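Plillen Opens Printed Textile Line to Small Orders, Starting in September

August 2021

Plillen, the home textile printer, will begin taking small orders for custom printed throws, wall hangings and table covers in September. The new minimum order is 20 pieces per design. Until now the company has asked customers for at least 300 pieces, which kept most independent shops, museums and working artists from placing an order.

The change applies to all fabrics in the company's current catalog except outdoor canvas, which stays at the old minimum. Prices for larger orders are not changing.

"We turned away a lot of people who had good artwork and a real use for it, and the only problem was the number," said Aušra Paju, managing director of Plillen. "A gift shop does not want 300 throws in the back room. It wants enough for one season, and then it wants to see what sold."

The small order service will be sold under the name Trundora. Customers will send artwork through an online form, choose a fabric and size, and receive a printed sample before the full order goes ahead. The cost of the sample is taken off the final bill if the customer places the order within 50 days. Customers who decide not to go ahead keep the sample and pay only for that piece.

Trundora orders will ship in 3 weeks from the day the customer approves the sample. Orders that include hemming on all sides or sewn rod pockets will take longer, and the company will give a date for those when it sends the quote.
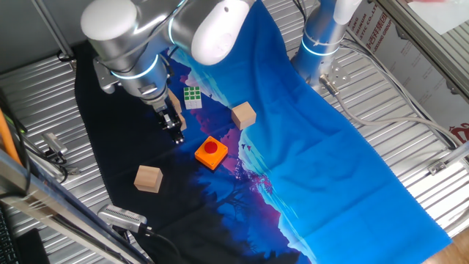 Plillen will print the orders at its Lapiņa plant, where the company moved its cutting and sewing departments last year. Having printing, cutting and sewing in one building is what made the lower minimum possible, according to Urmas Strazds, head of production. Printed rolls used to be trucked to a separate sewing shop, and a short run cost nearly as much to move as a long one.

"Most of the expense in a small job was never the ink or the cloth," Strazds said. "It was setup and transport. Now a short run can go on the end of a roll we are already printing, and it gets cut the same day."

Short runs will be grouped by fabric. The plant will print polyester throws and hangings in the first half of each week and cotton table covers in the second half. Customers who need cotton and polyester versions of one design should expect two shipments, and will be charged for one.

Color matching between fabrics remains a limit of the process. Deep blues and purples usually print brighter on polyester than on cotton, and Plillen recommends a sample of each when a design will be sold as a set. Artwork with large dark areas should be sent at full size. The company has put together a short guide to file preparation, covering bleed, resolution and the placement of detail near a hem, and will send it to anyone who asks for a quote.

The first Trundora customer is Badum, a chain of museum and visitor center shops, which ordered throws and wall hangings for its fall stock. Badum had bought from Plillen before, but only for designs it could sell in every store. Under the new minimum it will be able to order designs for a single location.

Artists keep all rights to the work they submit. Plillen will not resell, reuse or display a customer's design without written permission, and files are deleted from its system after one year unless the customer asks for them to be kept for reorders. Reorders of an approved design do not need a second sample if the fabric and size stay the same.

Existing customers do not have to change anything. Accounts, payment terms and contacts remain as they are, and current customers may place small orders through their usual sales representative or through the online form.

Fabric swatch sets are available now and are free to registered businesses. Quotes for Trundora orders can be requested from the first working day of September.

About Plillen

Plillen prints, cuts and sews home textiles for retailers, hotels and cultural institutions. Its products include throws, wall hangings, table covers and cushion panels. The company's production is based at Lapiņa.

Press contact: Plillen press office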